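Hunport Technical Center
Visits and Demonstrations Group
Minutes of the February meeting

The meeting opened at 10 a.m. in the upstairs room. The minutes of the last meeting were approved with one correction: the loading door is on the Gaillard side of the building.

1. Open day, attendance and running

The Saturday open day ran from late morning until closing. The door register shows 524 visitors, of whom 107 went upstairs for the hand-held gripper demonstration. The rest stayed with the ground floor displays or left after the packing line tour.

The line at the stairs was too long in the early afternoon. It was agreed that next time visitors will be given a slot at the door. Slots will be 10 minutes each. The front desk will need a printed sheet and a clock that people can see.

The packing line stopped once, when a carton jammed at the labeler. Staff cleared it and the tour went on. Grevosia has been asked to look at the guide rail before the next visit.

2. Visit from Jasivstead

The training school at Jasivstead wants to send 2 classes in the spring. Both want the packing line tour and time with the grippers. The group agreed to take them on separate days, as the upstairs room does not hold both.

The school asked whether students may handle the equipment. Agreed, if a staff member stays at the table. Students should have their sleeves pushed up and their bags left at the coat rack.

ACTION: Front office to send the school dates and the parking map.

3. Gripper demonstration

The operator sits at the table and works a gripper with each hand. Visitors liked being able to stand close and ask questions during the work. Several asked what the printed marker cubes are for, and the answer given differed from one operator to the next. A short card will be written so that everyone says the same thing.

There was a discussion about the table. One view was that everyday things should stay on it, as they make the work easier for visitors to relate to. The other was that drinks should be kept away from cables. It was agreed to keep the flowers and the telephone, and to decide on the water bottle when the new table plan is drawn up.

Wrist straps come in one size. Two operators found them loose. Gaillard will be asked for a smaller set.

ACTION: Demonstration staff to write the card and order the straps.
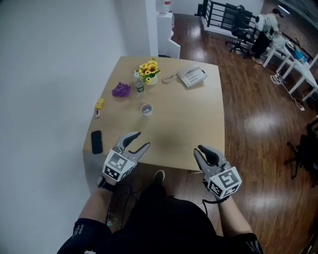 4. Signs and room layout

The sign at the foot of the stairs will be moved to the left wall. More chairs are needed upstairs for older visitors. The request for a second table was put off until the spring budget is known.

5. Other business

The coffee machine on the ground floor is out of service. Facilities has been told.

The meeting closed at 11:25 a.m. The next meeting will be held in March, same room.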